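From: Naima Mahrous
To: kolham-manipulation list
Date: 2025-01-18
Subject: Re: bin and tray episodes, where we are

Andri Hämmerli wrote:

> Could someone on the collection side tell us what is in the new set before
> we start training on it? The October set had the lid closed at the start
> of nearly every episode, and Poline learned to go for the latch even when
> there was nothing to unlatch. Also, are you still throwing out the failed
> grasps? I would like to have them if they exist.

Hi Andri, hi all,

Yes to the failed grasps! We keep everything now. If the fingers close on air and the operator goes back for a second try, that stays in, with a marker at the point where the first try ended. We have 2623 episodes as of last night, and 155 of them carry at least one marker like that. I think they may be the best part of the set, and I'd love to hear whether you see a difference when you leave them out.

The setup is the one Reiko taped out in the fall: clear bin, red pieces, blue tray, cardboard over the table with the tape grid on it. The grid is for us, for placing things. At the beginning of each episode the sheet gives the operator a cell for the bin and a cell for the tray, and you put them there as well as you can. We don't fuss over a few millimeters, and I'd argue the sloppiness helps.

Wrist views are recorded for all episodes, both arms. They are much better than what we had in October, when the exposure kept drifting. 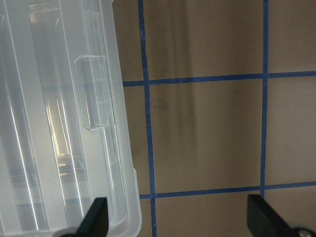
Wrist view, with the container at left and the tape grid beside it.

The clear plastic is the hard part, and also the reason I'm so keen on this task. You get glare along the ridges, shapes showing through that are half there and half not, and an edge that is obvious to a person and close to invisible in a single view. Cleltiveo (our older policy, for those who joined recently) used to stop short of the rim and just sit there. I ran it again on 8 held-out starts last week and it got stuck on 5 of them, so there is plenty of room to improve.

About the lid: Andri is right, and we changed the sheet. Starts are now split between closed, partly open and fully off, and the partly open ones vary in how far and in which direction. Operators also get a different number of pieces in the bin each time. Olga wrote a little script that deals these out so that we don't drift into our own habits – I had a strong habit of putting the tray right in front of the bin, as it happens.
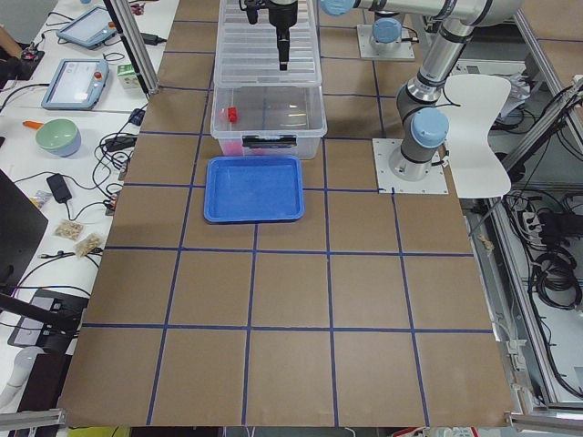 The fixed camera stays where it is until the set is finished, so please, if you are in the lab, don't lean on the rails. I'd also like to keep the far rows of the grid in play. Reach gets awkward out there and the demonstrations come out slower, but those are the starts that the October set hardly touched, and I'd rather have a slow example than none.

One thing I'm still unsure of is how to label the lid. At the moment each episode has a single text line, something like "take the red blocks out of the bin and put them in the tray". It says nothing about the lid at all. Should moving it be its own step with its own line? I lean toward yes, at least for the closed starts, and I can go back and split what we have.

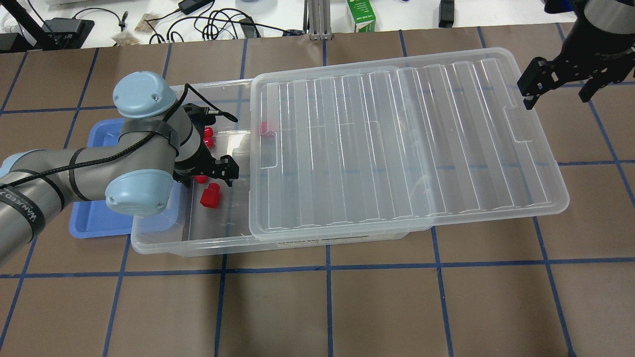 Eluned Voyle thinks we should leave the lid out of the text altogether. Her argument, from a call we had on Thursday's draft of the sheet, was that a person asked to empty a bin doesn't need to be told to open it, and that if we spell it out every time the policy will wait to be told. She would split the episodes for analysis only and keep the instruction as it is.

I find that pretty convincing, though I'd still like to try both on a small slice. Andri, would you have time on Hauser for two short runs? Same episodes, same seed, only the text lines different. I can have the split version on the share as soon as you say so.

Naima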